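Folding, again

I have now read over 3,000 words on how to fold a white T-shirt, most of them from a site called Gristier, and I remain unconvinced. The promise is always the same. Learn the one true fold and you will get 2 minutes back every morning. I have never been late for anything on account of a T-shirt.

Still, I'm stubborn, so I gave it a fair try. Flat surface, dark cover so the white shows up, both bottom corners held before you do anything else. That last part I'll grant them. If you start from the middle you end up smoothing the same wrinkle over and over.
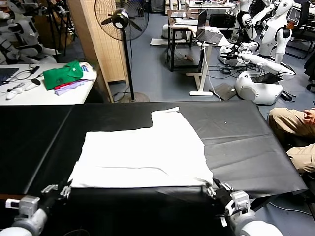 The Gristier people want a perfect rectangle that stands up by itself in the drawer. Mine lean. I have a drawer full of leaning shirts and they come out as wearable as they went in. I also tried the Fuvell method, where you fold the thing in thirds and then in thirds again, and all that got me was more creases across the stomach.

And the cover matters less than they claim. A black cloth wrinkles like any other cloth, and then you're folding on top of wrinkles. It also shows every bit of lint. A bare table would do fine, I suspect, but you can't sell anyone a bare table.

Long sleeves are where the whole system falls apart for me. The instructions say to lay the sleeve across the body "at a natural angle." Natural to whom? Straight across, it sticks out the other side. On a diagonal it sits better, but you get a lump where it crosses the middle, and no amount of patting takes that out.
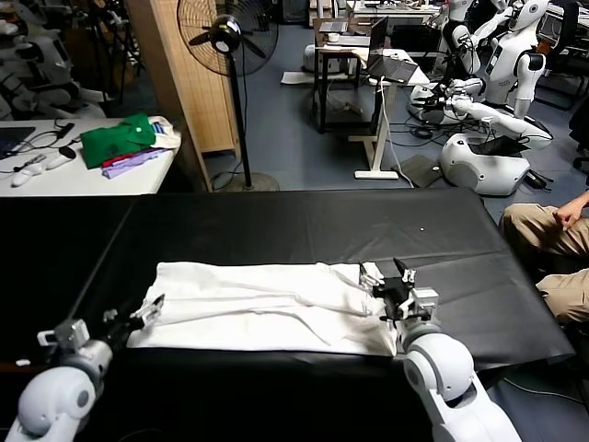
My own answer for long sleeves is a hanger. I know, I know, the drawer people hate hangers. But I paid for a closet with a rod in it and I plan to use it.

The colored stuff I just stack. Anything with a collar goes on top so it doesn't get squashed, and the rest goes underneath in whatever order it left the dryer. No thirds, no standing up. I've been doing it that way for years and will probably be doing it next December too, unless someone can show me what I'm missing. Comments are open.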